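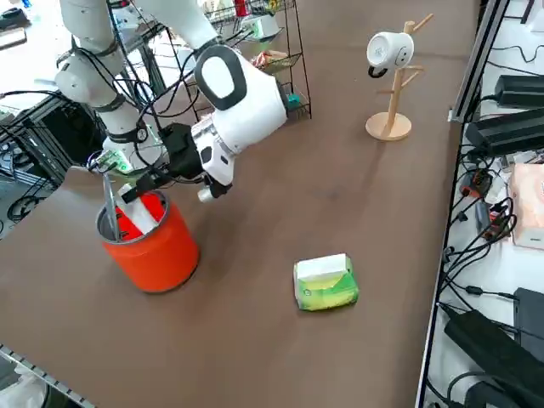 White robot arm and orange bin, tabletop.

The Famous Pets Desk: progress report to the Clelix Fund
Period covered: spring to August
Submitted by the entertainment desk, Csonka

You asked us for plain numbers this time and we have tried to give them. The grant pays for one question: when a celebrity is said to spend a fortune on a dog, cat or pony, where did the figure come from? We said in the application that we doubted most of these stories. We still do, though we have less to show for it than we had planned by now.

Stories collected
We have logged 673 articles and clips that put a dollar amount on a star's pet. Many are the same story with a new headline. Once the repeats were grouped, we had 115 separate claims to check. The oldest goes back to 2000 and concerns a singer's cat and a private chef. It was reprinted as recently as this spring with the price raised and no word on who had raised it.

What we found
Most of the trails end at a "source close to the star." We wrote to publicists and got polite notes back, nearly all of which declined to confirm or deny. Our reading is that a spoiled poodle is free publicity and few offices want to spoil it by handing over a receipt. We can't prove that, and we have not printed it.

Only three claims are backed by paper we have seen ourselves. Two are boarding bills and one is an invoice for a heated kennel. In each case the real amount was lower than the one in the press, which pleased the desk more than it should have. Three is a small number, and the fund should not let us, or anyone else, build a big theory on it.

The Clodeo series
The short videos on Clodeo went out on time. The platform tells us people liked them. It counts a view after a very brief stop on the screen, so we are not passing its totals along as proof of anything. Comments were a better guide. Readers mostly wanted to know the dogs' names, and a fair number told us to leave the poor woman and her spaniels alone.

The Skallov event
We had high hopes for the red carpet pet show in Skallov and they were not met. The guest list promised film stars. The people who came were mainly from reality television, and several of the animals had been hired for the evening by a perfume brand. We got one usable interview out of it, with a groomer who would not discuss prices. The travel money is spent. We would not go again.

Behind schedule
The public database was due in June. The entries are written but the legal read is slow, and we would sooner be late than repeat a bad number under our own name. The podcast has not been started. We no longer think it is a good use of your money and ask to move that line to research hours.

Next period
Finish the legal read and open the database. Go back to the publicists who asked for more time. Trace the diamond collar claims, which we left until last because they looked the weakest.

Receipts for travel and video editing are attached separately. The budget line for the podcast is untouched, and we need your answer on it before we assign the autumn hours.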